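Collecting the dull parts: a talk with Cheuk-hei Lai of Tolum

Cheuk-hei Lai has a spreadsheet open when I call, and she keeps it open for most of the hour. It lists the practice runs her group at Tolum has kept for training a gripper controller. As of the afternoon we spoke there were 1788 of them, nearly all made in simulation by people steering a virtual arm from a desk.

"People ask me about the model first," she says. "I spend most of my week on the runs. I read the notes, I watch the ones that got flagged, and I throw some away."

The project is named Ngau. Its aim is modest. A two-finger gripper should be able to find a small part on a flat surface, close on it, lift it and put it down in a tray. The controller learns by copying recorded runs, each one a string of wrist camera images paired with what the operator told the arm to do at that moment.

Lai came to the work from a packaging company, where she programmed arms the older way, point by point. She says the change took some getting used to. "Before, if the arm did something wrong, I could find the line that made it do that. Now I go looking through the runs to see who did something like it."

An early version of the controller had a habit of closing its fingers on nothing. It would arrive over bare surface, shut, lift, and carry on to the tray as if it had a part. The group spent two weeks adjusting the training settings before Lai went back to the data.

"We had trimmed every run so it started with the part in view," she says. "It made the files smaller and it looked cleaner. But the controller had never been shown what to do when there was nothing there. So it did the only thing it knew."

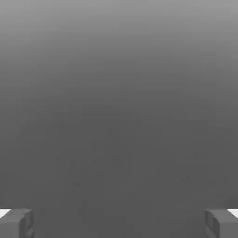 The trimming stopped after that. Operators were asked to begin some runs away from the part and to search for it with the fingers open. Lai added a group of 180 runs made up entirely of this kind of searching, and she says the false grasps dropped enough that the team went back to arguing about other things.

One of those arguments is about color. The wrist view used in Ngau is grayscale, which was chosen to keep training quick on the machines they had. Lai was in favor of it and is less sure today. "You lose a cue when the part and the surface are close in tone. Some of our operators complained they couldn't find the part either. If a person has trouble with it, I take that seriously."

The operators work through a program called Flovotau, written in house, that shows them only what the controller will get. There is no side view and no map of the workspace. Lai insisted on this. In the first batch, operators had an overhead view as well, and they would drive straight to a part that the wrist camera could not yet see. The recorded images gave no hint of why the arm had turned left. She removed 41 of those runs and had the tasks done again.

New operators get 5 practice tasks before anything they do is kept. Lai does not ask them to be fast. She asks them to avoid stopping in midair while they think, which she says is hard for careful people. "A long pause teaches a pause. We had a controller that would just sit there over the surface. You could tell which operator it learned that from."

She has no strict rule for what gets thrown out. A fumbled grasp that the operator fixes usually stays in, as the fix is useful. A run where the part slides out of reach and the operator gives up goes into a separate folder, and she has not decided what to do with it.

The next stage moves to a real arm, at a partner workshop called Larkance. Lai expects to redo a good share of the collection there. The shading on a real bench will be different, she says, and the lights will change during the day. She has asked for sessions in the morning and again after 4 p.m.

I asked whether she gets tired of watching recordings. She said she usually does them in short batches, with the playback at double speed, and slows down when the fingers start to close.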